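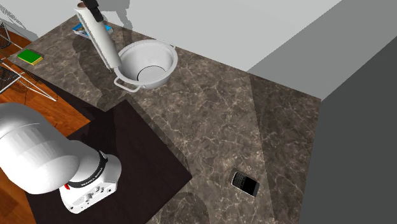 2 min read

I've been putting off writing up the Floden gripper package because I kept wanting one more evening with it, and now it's February and I've had plenty. It's a simulated two-finger gripper for kitchen scenes, sold as an add-on for the Avovach controller, and I bought it to see if it could replace the Watkins model I've leaned on for ages.

Setup was easy, bless them. The fingers come in matte black on a white arm, and paper towels were my first target — a big pale cylinder is a kinder place to start than a phone with tiny keys! 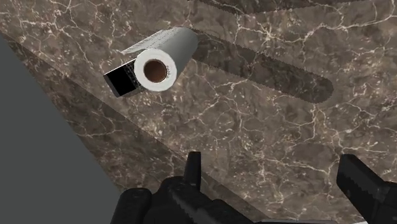
After 300 tries with each gripper, I'd say Floden feels steadier on the approach, while Watkins still lets go more cleanly. The wrist view is lovely for lining things up, though the shadows come out jagged at the default setting, and raising it slowed my poor old desktop quite a bit. I paid $40 and don't regret it. If you mostly work with flat little packages, I'd look at Plultedov first — its fingertips are thinner.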